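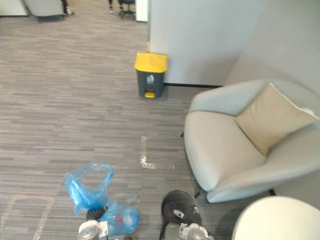 Club soda made it worse, one reader wrote in June under our last page on pale upholstery. The spot went from the size of a coin to the size of a saucer, with a brown line all the way around it.

The brown line is a water ring. It forms when the middle of a wet patch dries slower than the edges and the dirt travels outward with the moisture. Club soda will do it, plain water will do it, and so will most sprays if you use too much. The tips below are for light-colored chairs, sofas and cushions in everyday woven fabric. Leather and velvet need their own methods and are not covered.

Read the tag first

Look under the seat cushion or on the underside of the chair for a cleaning code. W means water-based cleaners are fine. S means solvent only. WS means either one. X means vacuum and nothing else. If the tag is missing, test your cleaner on the back of the chair near the floor and let the spot dry overnight before you decide.

Vacuum before you wet anything

Dry dust turns to gray paste once it gets damp. Use the upholstery tool and go over the seat, the inside of the arms and the top of the back, where hair oil collects. Pull the seat cushion out if it comes out. On chairs with a fixed seat, push the crevice tool down along the seam where the seat meets the arm. Most of the crumbs are down there.

Go over welting and piping with a soft toothbrush, brushing along the cord.

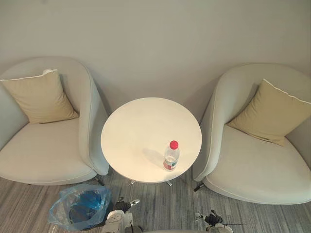
Fresh spills

1. Lift off anything solid with the edge of a spoon, working from the outside in.

2. Press a folded white cloth or paper towel onto the spill. Press, lift, turn to a clean part, press again. Don't rub. Colored paper napkins can leave dye behind, so keep them away from pale fabric.

3. Mix 2 cups of lukewarm water with a few drops of clear dish soap. Dip a cloth, wring it out hard and dab.

4. Dab again with a cloth dampened in plain water to get the soap out. Soap left in the fabric picks up dirt, and the spot will come back gray in a few weeks.

5. Lay a dry folded towel over the spot and put a heavy book on top for 15 minutes. Slip a piece of plastic between the book and the towel.

6. Dry it with a fan, or a hair dryer on the cool setting held well back.

Water rings

A ring that has already dried can often be taken out by dampening the whole panel, seam to seam. Use a spray bottle set to a fine mist and work from the ring outward, then wipe with a barely damp microfiber cloth in one direction. The panel then dries evenly and leaves no edge. It feels wrong to wet a whole seat for one small mark, but going over the mark alone gives you a second ring. Skip this on S and X fabrics.

For W fabric I use Zelent upholstery foam at half strength. The Brondum spray works too but leaves more residue and needs an extra rinse.
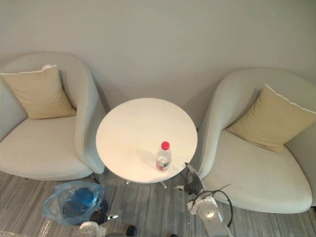 Cushion covers are the easy part, provided they have a zipper. Turn the cover inside out, close the zipper and wash it cold on gentle, by itself or with other light things. Take it out while slightly damp, pull the corners square and put it back on the insert to finish drying in shape. A beige one with lighter piping, like the cushion leaning in the armchair, should be checked along the piping before it goes in the machine, as the cord inside is sometimes cotton and can shrink more than the face fabric. If it puckers, steam it and stretch it by hand. Where there is no zipper, clean the cover by dabbing, the same as the chair.

Wash all the covers from a set in the same load, even the clean ones. Pale beige fades a little each time and a single washed cover will show next to the others.

Carpet under the chairs

Move the chairs a few inches twice a year so the legs don't leave permanent dents. For dents already there, lay an ice cube in each one, let it melt, blot, and pull up the pile with a fork. Flusetti felt pads come in sheets of 9 and stick well to wood feet, less well to metal. They are meant for hard floors. On carpet, use plastic cups. 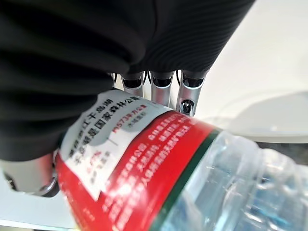 What to keep on hand

White cotton cloths, a spray bottle with a fine mist, clear dish soap, a soft toothbrush, a spoon, an old towel. Keep them together in one box in the hall closet. Label the spray bottle if it holds anything besides water.

Contact Cosgrove Home Pages | Copyright Cosgrove Home Pages, all rights reserved | Back to top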